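The Paper Problem
How a small group in Lirkstead gathers examples for machines that have to handle forms

Paper is a bad material for a robot. A sheet weighs almost nothing, bends under its own load, clings to the sheet beneath it and has no feature that a gripper can close on with confidence. A person sliding a page under a clip makes a dozen small corrections with the fingertips and remembers none of them. To teach the same task to a machine, those corrections have to be recorded.

Plarnora, which works out of a former print shop in Lirkstead, has spent the period since June recording them. The project is called Tangen. Its product is a set of episodes, each one a complete attempt at a tabletop job, with the video, the joint positions and the gripper commands stored on a shared clock. The paper portion of the set now stands at 945 episodes. The whole set, which also covers lids, cords and folded cloth, stands at 2,507.

An episode starts with a reset. The operator lays out the clipboard and the pages according to a card that specifies a general arrangement and leaves the angles open. If the pages always started in the same place, the trained model would learn the place and ignore the page. The operator then takes the controls and drives both arms through the job: approach, lift an edge, steady the board, bring the sheet to the clip, let go. Most attempts at the paper task run under a minute. The reset often takes longer than the attempt.

Two arms are used on the clipboard work. With a single arm, the board slides as soon as the page is pushed against it. With two, one gripper can work at the page while the other stays near the board, and the division of labor becomes part of what has to be learned. Which hand moves first, and how long it waits for the other, varies from one operator to the next.
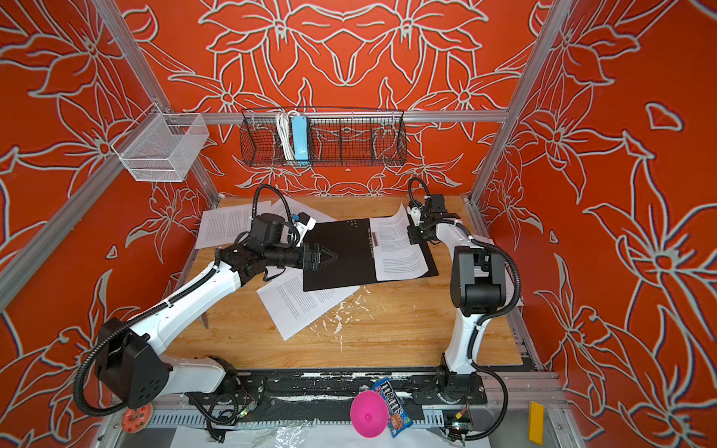 Valter Amundsen would throw out more of the episodes than Plarnora does. Hesitation, he argues, is copied as faithfully as skill, and a model trained on operators who stop and think over a sheet will stop over the sheet too, without the thinking. He would keep only runs completed in one continuous motion, and accept a set half the size.

The group's answer is partly a matter of bookkeeping. Each episode carries a label: clean, recovered or failed. A clean run has no second attempt at a grasp. A recovered run has at least one, and ends with the page where it should be. Of the paper episodes, 432 are marked recovered. Those are kept because a model that has seen only clean runs has no example to follow once a corner slips out of the fingers, and corners slip often. Failed runs are stored separately and do not go into training at present.

Labels are assigned by a second person, who watches the playback at double speed and does not know who was driving. Disagreements go back to the operator — a slow step, and one the group has considered dropping.

The surroundings of the task get less control than a visitor might expect. Lighting is held steady and the cameras are checked against a printed target at the start of a session. Clutter around the working area is left to drift. Background can be changed between sessions, and a patterned wall is considered more useful than a plain one, as it gives the model something it must learn to disregard.

Software for replay and trimming comes from Kosby, a two-room firm in the same building. Its main function is to find the stretches at either end of an episode in which nothing moves, and cut them. Early versions also cut pauses in the middle, and the resulting arms lurched. The middle pauses were put back.

The next step is a test on unfamiliar paper. The group has set aside 200 sheets of differing weight and finish, none of which has appeared in training, and plans to run the model on each of them once, with no retries. Glossy stock is expected to do worst. Carbonless forms, which shift against each other under light pressure, have been left for a later round.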